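I've been trying to get back to making things on Saturday mornings, before the phone starts. It's harder than it was when I lived on Korkside and had a garage.

Most of what I do now is small repairs. Severino Miranda gave me a box of his old hand planes last January and I've cleaned up two of them. The blades took about 46 sheets of sandpaper, which cost more than the planes would have. I don't mind. I like having one job that doesn't need a screen. 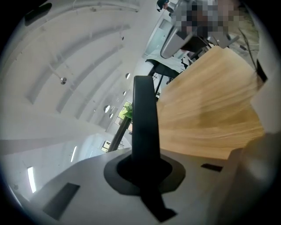 Light gray and matte black, up close.

The next job is the kitchen drawer that sticks. Eilidh says to rub a candle on the runners and leave it alone. She's probably right - her drawers all work. I still want to take it out and look at it first.

If anyone near Gornham has a small bench vise they don't use, let me know. I can pick it up most evenings after six.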